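Call for participants: computer repair technicians for a study of robot bench work

Posted 19/03/2021

Terkura is looking for 24 people who repair or refurbish desktop computers for a living. We want to compare how you do ordinary bench jobs with how our robot does them, and we want your opinion on whether the robot's work would pass in your shop.

Background

People often ask us whether machines can do this kind of work yet. Our short answer is some of it, slowly. A robot can repeat a move in a fixed place very well. Opening a used tower is different. Cables lie where the last person left them, and clips vary from one maker to the next. The jobs in this study are swapping a memory module, placing a processor in its socket, and removing and refitting a drive in its carrier.

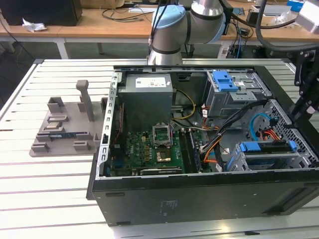

You will do the same jobs by hand, at your own pace, with your usual tools. We are most interested in the small things people do without thinking, such as pushing a cable aside with one finger or easing off when a part does not sit right. Our software has no good way of handling these yet - it tends to stop and wait for a person.

What you will do

1. Attend one session of 145 minutes, including a break.

2. Complete a set of memory, processor and drive swaps while we record your hands and tools. We do not record faces.

3. Watch the robot handle a drive and mark each point where you would have stepped in.
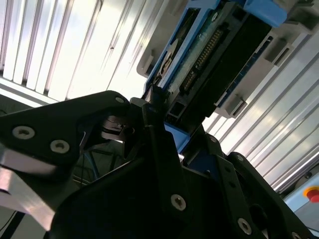 4. Talk with Aisling Mulcahy for 20 minutes about what you saw. Blunt answers are welcome.

Who can take part

You should be 18 or older and have at least two years of paid repair or refurbishing work. Experience with robots is not needed. Left-handed technicians are encouraged to apply, as our earlier Gamby study had only one. Current employees of Terkura or Pruseck cannot take part.

Payment

Each participant is paid $364 after the session. Parking is free. If you decide to stop partway through, you will still be paid in full.

Your recordings

Recordings are stored under a number and kept separate from your name. You may ask us to delete yours at any time before the end of August.

How to apply

Write to Ehsan Sandhu at the Terkura study desk with your job title, years of experience and the kinds of machines you usually work on. Please also say whether you prefer mornings or afternoons. We will reply to all applicants, and places are filled in the order that complete applications arrive.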